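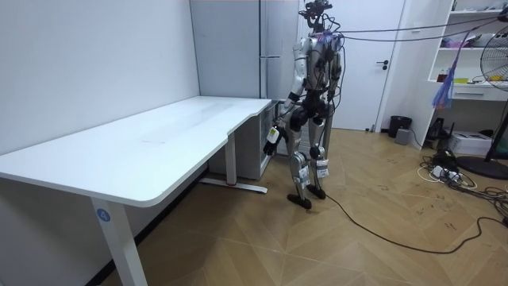
October, 16:10. Desk day, Wodamach order. Going over the corner desk for the small room before we sign off on the other 4. Kai wants the shape kept as is, I'm less sure. It's big, takes the left half of the room near enough, and with the cutout where the two sections meet you sit right into the corner, which is nice for typing and useless for spreading drawings out. Rounded corners good, keep those – had a bruise from the old square one for weeks.

Underside: cross rail is 10 mm too far forward, knees hit it. Fulgencio Peñalver says move it back and put a second bracket in, the Torko ones, we've got a box left over. Ask Rasent if they can pre-drill, otherwise its us with the jig again.

Wax test on the white top, far end: coffee, biro, board marker, left 57 min each. Coffee off with a damp cloth. Biro took two goes with the Wunderlich cleaner. Marker left a grey ghost, still there after lunch. Try alcohol tomorow, small patch first!

Cables. Long black one lying in a loose curve over the wood floor to the right wall, want a floor channel there, low profile, and a proper tray for the wires by that wall. Channel comes in 300 cm lengths, one should do, measure before ordering (last time we didn't).

To do:
rail back 10 mm, redo drawing
ring Rasent re drilling
alcohol on marker patch
channel + tray, get price
ask Kai if the cutout can be shallower – he'll say no

Left the long clamps under the desk, don't kick them.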